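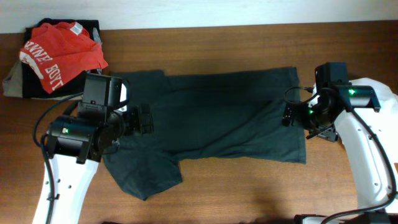

Support > Two-Arm Cells > Garment Folding > Setup and Care

Search this manual Enter keyword Go

Before any folding work begins, the operator shall confirm that the Surkus cell is correctly powered and that both arms respond. The check is made at the table, with a garment in place. A green indicator light should show at the wrist of each arm, and each cable should follow its own arm with enough slack to form a loop, as it does beside the left arm over the wooden tabletop. A cable that is stretched tight must be released and rerouted before the arm is moved again.

Preparing the table

1. Wipe the tabletop with a dry cloth and remove loose threads.
2. Place garments awaiting folding toward the back of the table, outside the reach set in the Prosov control panel.
3. Lay one T-shirt flat between the arms. Smooth out large folds by hand. Small creases may remain.
4. Stand clear and select Ready.

Checking the grip

Set both grippers to grip level 3. Run the test lift 7 times with the same garment. If the fabric slips more than 2 times, clean the jaw surfaces with a lint-free cloth and repeat the test. Do not raise the grip level to make up for dirty jaws.

During the test, the upper edge of the shirt should stay fairly straight between the two grippers. An edge that sags on one side means that the arms are closing at different points. Open both grippers, return the arms to the rest position and run the Align routine again.

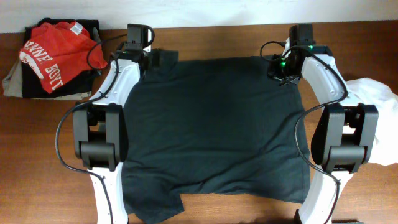

Figure 2. Both grippers holding the upper edge of a dark T-shirt.

Routine care

Inspect the cables at the start of each shift. Every 700 cycles, switch off the cell, check the wrist screws and clean the camera lenses. Replacement jaws are supplied by Hiltier under the part list for this cell. Record all work in the Bensaid maintenance log before power is restored.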